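Kitchen and Common Room, minutes, Tuesday

Start 7 pm, at the table. Finished late. Last month's minutes taken as read, one correction: the Vulcombe invoice was for the shelf brackets, not the hinges.

**1. Money**

- 400 dollars in the kitty at start of month. Vulcombe paid out of that, receipt in the tin.
- Agreed cap of 90 dollars on anything bought for the kitchen without asking first. Was higher before, people felt it had crept.
- Tunero have put up the price of the dish tabs again. Stay with them till the current box runs out, then look around.
- Power bill not here yet. Carry over.

**2. Clearing the big table**

Long item. General view is that the table has turned into a shelf. Things get put down on the star cloth on the way in and stay there, then whoever is cooking has nowhere to put a plate. Agreed:

- Rubbish goes in the bin as part of the clear, same night. Wrappers, used tissues, paper cups, all of it.
- Tubes and small bottles go back to whoever's room they came from. If unclaimed by the next meeting, out.
- Old sponges to be chucked. New ones live by the sink and only by the sink. One person wanted to keep old ones for shoes, fine, but in your own room.
- Plastic bags: keep 2, rest to soft plastics. Discussion of which drawer. Not resolved.
- Umbrellas in the front hall. There was a rack put up for exactly this.
- Cloth itself to be washed at the weekend, cold, line dry, colour has held up well so far and we'd like to keep it that way.

Table and bin on the night:

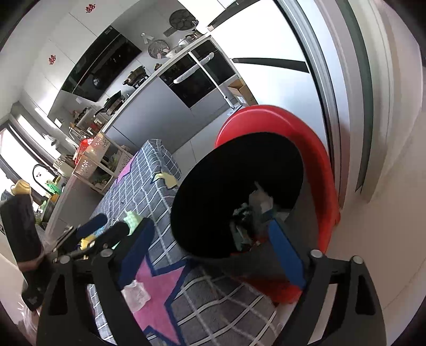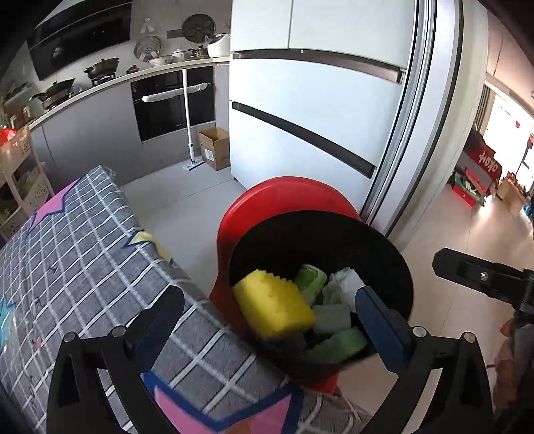
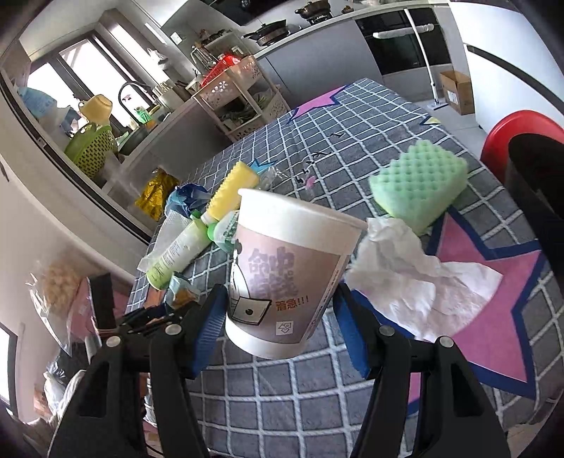

Moved on to who does it. Proposal was a weekly clear, one room at a time in door order. Counter proposal was that everyone does their own stuff before 8 each night. Went back and forth for a good while. Second one carried, to be tried for a month, then we look at it again. If it doesnt work we go to the door order list and no complaining.

**3. Bins**

- Small bin fills too fast. Whoever tops it off empties it, not the next person.
- Liners: the Kernum ones split at the seam. Change to the thicker ones, same size. Within the cap so no vote needed.
- Green bin went out late twice last month. Reminder to go on the fridge in larger writing.
- Food scraps still going in with general. Please don't. Council left a sticker.

**4. Floor and vacuum**

- Stick vacuum to be put back on charge after use, every time. It was flat on Sunday and the floor under the table didn't get done.
- Filter needs a rinse, has not been done since winter. Dry it fully before it goes back in, overnight at least.
- Cardboard on the kitchen floor. Flatten and take down, or if it's a return, write the date on it and put it in the hall. Anything with no date gets flattened.

**5. Stove and counter**

- Pots left on the stove overnight, raised again. Agreed it is ok if the lid is on and it's gone by breakfast.
- Range hood filters due a soak. Hot water, washing soda, an hour. Job for the same weekend as the cloth.
- Engebretsen quote for resealing the counter joint has come in. More than hoped. Ask if they'll do it cheaper when they are next door in February, otherwise we get a tube and have a go ourselves. One vote against having a go, noted.

**6. Guests**

Brief. Same rule as before, tell the group chat, two nights max without asking. Guests clean up after themselves or you do it for them.

**7. Any other business**

- Paper decorations, stay up or come down? Stay up, everybody likes them.
- Someone asked for a proper fruit bowl. Yes, if found secondhand.
- Spare key is missing from the hook again. Check your coat pockets.
- Heating timer an hour out since the clocks changed, to be fixed this week.
- Tea towels: too many with holes. Rip up the worst for rags, rest in the second draw down.

**Carried over**

- Power bill
- Bag drawer
- Engebretsen, price for February
- Nightly clear, one month review

Next meeting same time, same table. Bring the key if you have it.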